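Home | Posts | Projects | About

Over 500 and still going

6 April 2021

We passed 500 demonstrations this afternoon! I know that's small potatoes next to the big labs, but every one of them was made by a person with a gripper in each hand, and I'm still buzzing.

The task right now is boxes and soft furniture. You walk up, reach in with both jaws, and take a small cardboard box off a seat. Then somebody moves it and you go again. Our first 149 takes were all done at one table (my fault, I was in a hurry), and the policy we trained on them was lost the minute a cushion got involved. So now we use chairs, and low ones too, where you have to bend and the head camera gets a totally different angle on your arms.
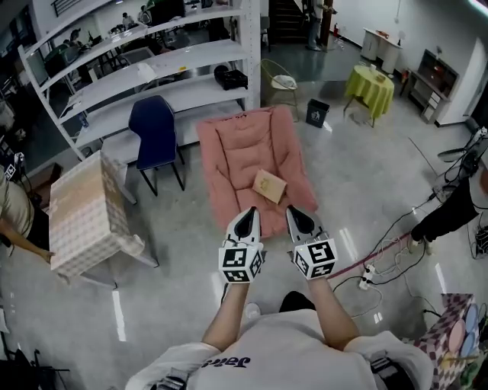
Octavio Ibarra has been the strictest about slow approaches, and he's right. If you snatch at the box, the tracking cubes blur and the take goes in the trash. Go in like the box is asleep, he says. My keep rate went way up after that!

Next up is Milline, our name for the two-person handoff set. I can't wait.

Comments

dpk_rover: Do you keep the failed grabs? We found them useful.

Reply: Yes, in a separate folder, labeled by hand (ugh).

Tess: More on the slow approach thing please!

Recent posts
Calibrating on a Monday
Why Kovulard got a new name
Gripper pads, round 8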